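Course Handout 4: Surface and Form of Household Vessels
Materials in Daily Use, Kanex Building
Revised 2025-11-28

4.1 Scope

This unit covers clear plastic, coated wire and sheet metal as used in kitchen storage. Bring the finish chart from the June packet. Glass and glazed ceramic are treated in the next unit.

4.2 Clear plastic

A clear molded wall returns light from its outer and inner faces at once. Where the wall curves, the two sets of highlights separate and stretch into bands. Ridges or folds break the bands up and make scratches hard to find under overhead light. For inspection, turn the part slowly and watch whether a mark moves with the part or stays with the lamp. Marks that stay with the lamp are reflections and are not recorded.

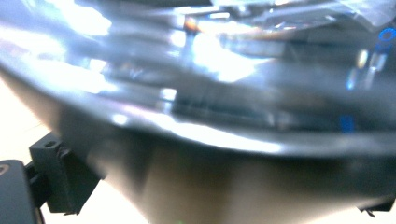 Fig. 1. Curved wall of a clear plastic object at close range, with glare from overhead lights.

Frosted plastic scatters light, so highlights are broad and weak. Contents can be judged for fill level but seldom for color. Record frosted and clear parts on separate lines of the sheet, including the case where a frosted body carries a metal lid. The lid gets its own finish code.

4.3 Wire baskets and trays

A shallow mesh tray is assessed by its rim, its grid and its welds, in that order. Set the tray lengthwise on the table and check 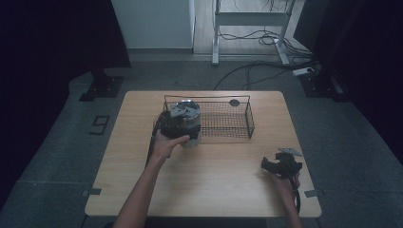

that the base sits flat along both long sides. Then press each corner in turn. A tray that rocks is marked R. Containers are returned to the tray upright, lids on, before the next group starts. The Vuria sheet has 2 columns for rim defects; use the left one for bends and the right one for loose wire ends.

4.4 Sheet metal bowls

A satin outer wall shades gradually and hides small dents. A polished rim or interior shows them as ripples in the reflected light. Inspect the rim first, then the interior, then the wall. Smudges on the wall are wiped off before a finish code is assigned.

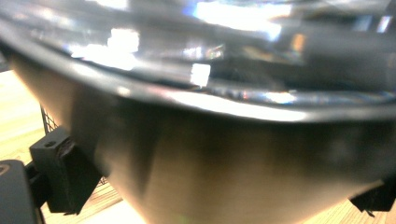
Fig. 2. Metal bowl: satin outer wall, rolled rim, reflective interior.

4.5 Work to hand in

One completed sheet per pair, filed under code 1462. Written notes are limited to 900 words. Read the Skivavach tables, finishes section only, before the lab.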